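Trillilell (racehorse)

Trillilell was a thoroughbred racing mare who competed over middle distances and later became known as a broodmare. She was bred at the Danness stud by Ingeborg Weidemann and trained throughout her career by Yasmine Filali. She ran 15 times, mostly at 2000 metres and beyond, and is remembered mainly for her win in the Plivatex Stakes as a four-year-old.

Background

Trillilell was a dark bay mare with a narrow white blaze and one white sock behind. Her dam, Chiba, had been a useful sprinter who won twice before a tendon injury ended her racing days. Chiba produced several foals at Danness, of which Trillilell was the third and the only one to win a stakes race. As a yearling she was considered small and was withdrawn from the sales when she failed to reach her reserve. Weidemann kept her and sent her to Filali, who at that time had a yard of 30 horses.

Racing career

The filly was slow to mature and ran only once at two, finishing sixth in a maiden on heavy ground. She was then turned out until January of the following year. At three she won a maiden and two handicaps, each time coming from well off the pace. Filali said afterwards that the filly disliked being crowded early on and that her riders were told to keep her wide, even if it meant covering extra ground.

Her four-year-old season began with a fourth place over 1600 metres, a trip generally thought too short for her. Stepped up in distance for the Plivatex Stakes, she started at odds of 10 to 1. She was last but two on the turn for home, made her ground down the outside and won by a neck. A stewards' inquiry into interference between the second and third horses left the result unchanged.

She did not win again. She was placed in two further stakes races that season — both on softer ground than she liked — and returned at five for a short campaign. A minor injury to her near foreleg was found after her final start, and her retirement was announced on 25/06/2020.

Racing style

Trillilell was a hold-up horse with a long, low stride and little early speed. She was at her best on good ground and on left-handed tracks with a long straight. She usually wore a sheepskin noseband and raced in Weidemann's colours of pale blue with a yellow sash. In the stable she was regarded as a poor traveller, and Filali preferred to send her to the course on the morning of a race.

Stud record

On retirement the mare returned to Danness. Her first foal, a colt, was unraced. Her second, a bay filly, was retained by the stud and put into training with Filali, winning a maiden over 2000 metres on her third start. Weidemann has said that the mare's daughters will be kept for breeding where possible, and that any colts will be offered as yearlings. 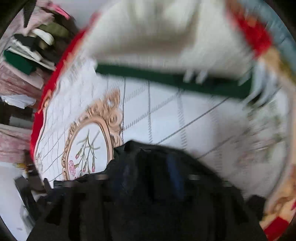
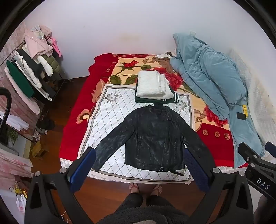 Second picture: black leather jacket with a belt strap, laid out on a bed.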